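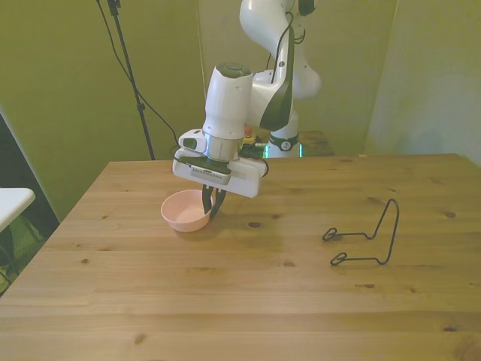
The Dish Rack Question

We have been a household without a dish rack for three years, and I would like it noted that I was the one holding out.

My position was that a dish rack is a piece of furniture for dishes that should be in a cupboard. You wash the thing, you dry the thing, you put the thing away. My mother did it, her mother did it, and neither of them had a dripping metal sculpture next to the sink. Salma's position was that I don't dry the thing. I put the thing upside down on a towel, and the towel stays there until it develops opinions of its own.

She had a point about the towel. It was a souvenir from Tremholm with a lighthouse on it, and by March the lighthouse had gone the color of weak tea.

So now there is a rack. It's a thin black wire affair, all bends and loops, and it looks like someone started drawing a dish rack and was called to the phone. I was prepared to dislike it. I had, in fact, written most of this post in my head before it was out of the bag. Then I put a pink bowl on it and had to start over.

The pink bowl needs some explaining. It's small, it's shallow, and it's the pink of the salmon mousse people used to serve at weddings. Rosine Hervieu gave it to me when she moved out of the apartment over the Motano bakery, along with a lamp that hums and a jar of 63 buttons. I keep the bowl because it's the right size for exactly one thing, which is the amount of cereal I tell my doctor I eat. It gets washed daily. It is the most washed object in the house, possibly in the county.

Bowls are where cheap racks come to grief. Plates are easy. A plate wants to stand up, it has been waiting its whole life to stand up, and you could dry one in a row of paperbacks. A bowl has no idea what it wants. Set it in flat and you've built a birdbath. Turn it all the way over and the steam gets trapped inside, so that an hour later you pick it up and get a sleeve full of lukewarm water.

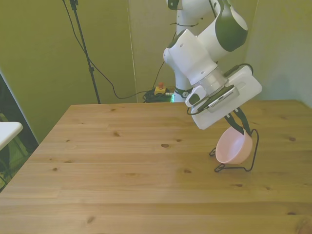
What you're after is a tilt. Lean the bowl so it rests on its side against the wire, with the rim low enough for the water to run off and the opening clear enough for some air to get in. Petro Romaniuk, who washed dishes through two years of college and brings it up more than people bring up their actual degrees, says to hold it by the rim and let it down until the wire takes the weight. He says this in the voice of a man landing a plane. I have tried it his way and my way, and his way is better, and I would appreciate it if he never read this.

The bigger dishes are another matter. I own a casserole from Masson that weighs as much as a toddler, and I'm not putting it anywhere near those little looped feet. It can go on the lighthouse towel, which has been boiled and given a second chance.

I've also moved the whole operation to the wooden table. The counter is narrow and mostly toaster. The table is a warm honey color, full of knots, and has already survived 6 moves and one fondue, so I wasn't worried about its feelings. I was told, at length, that water will ruin it. Maxence Rolland sent me an article, 3000 words on tung oil, of which I read the first 400. The upshot is that I wipe up drips when I see them. When I don't see them, I assume they've gone somewhere nice.

Cups, I'm still working on. Mine have thick rims and strong personalities, and the wire is thin enough that a light plastic one looks as if it might walk off in the night. Salma lines hers up first and fits everything else in after. I put the bowl in first, because it's mine.

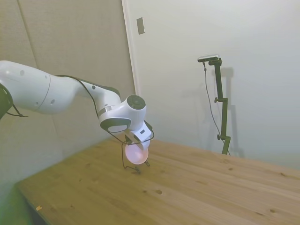
The pink cup and those splayed little wire legs.

Monique Lemaire came for dinner last week, looked over the arrangement, and asked where we were going to put the rack when we weren't using it. Salma looked at me. I said the cupboard. We then discovered that the cupboard has no room for it, being full of a wooden rack from Bramenik that I apparently bought before we lived together, still in its wrapping, and which I have been asked to account for.

I'm taking a few days to prepare my remarks.

We use cookies to improve your experience on this site. By continuing to browse you agree to our cookie policy. Accept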